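Games room safety checklist, with comments
Cirnier Games Evenings, November 2019

Hello all, and thank you for bearing with me while I got this typed up. I went round the consoles, the screens and the seating before we opened the doors, and my comments are under each heading. Do shout if I've muddled anything.
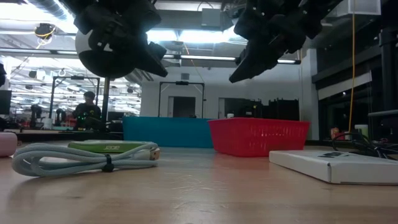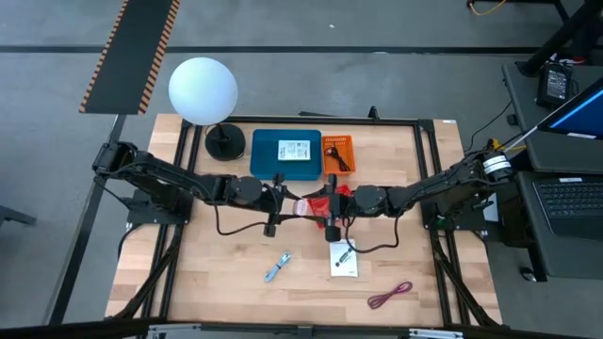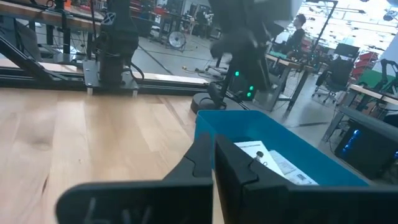
How often should players take a break from the screen?
Once an hour at the very least, and more often with anything fast or flashing. A wander to the kettle counts.

1. Plugs and extension leads
Checked: yes. Result: pass, with one job to do.
All the leads are sound and I found no scorched plugs, which was a relief after October. One extension lead was plugged into another behind the racing seat, though, and I do wish we wouldn't. Please run the seat from its own wall socket in future, even if it means shuffling the whole thing along a bit.

2. Screens and stands
Checked: yes. Result: pass.
The big telly weighs more than it looks and it still needs 2 people to lift it, please, however keen you are to get set up. I gave the stand a good firm shove and it stayed put.

3. Consoles and airflow
Checked: yes. Result: needs attention.
The older console was shut inside the cabinet with its vents against the back panel, and you could have warmed a pie on it. I've moved it to the open shelf. Please leave a gap of 100 mm all round – a hand's width will do if you haven't a ruler.

4. Headsets
Checked: yes. Result: one taken out of use.
The Verside headset has a split in the ear cushion and a bit of bare wire showing, so it's in my bag until I can get it mended. The other headsets only wanted a wipe. Do wipe them between players, it takes no time at all.

5. Flashing images
Checked: yes. Result: pass.
Toltetti, the shooter everybody has been asking for, has some very bright explosions in the second chapter. The warning card is back up by the door, and there's a setting in the options menu to soften the flashes, so I've left that switched on. I rather prefer it that way, if I'm truthful, as the gunfights are much easier to follow.

6. Walkways and seating
Checked: yes. Result: pass.
Nice and clear to both doors. Beanbags do tend to creep across as the evening goes on, so have a look every so often and nudge them back.

Still to do: new cushion for the headset, longer lead for the racing seat.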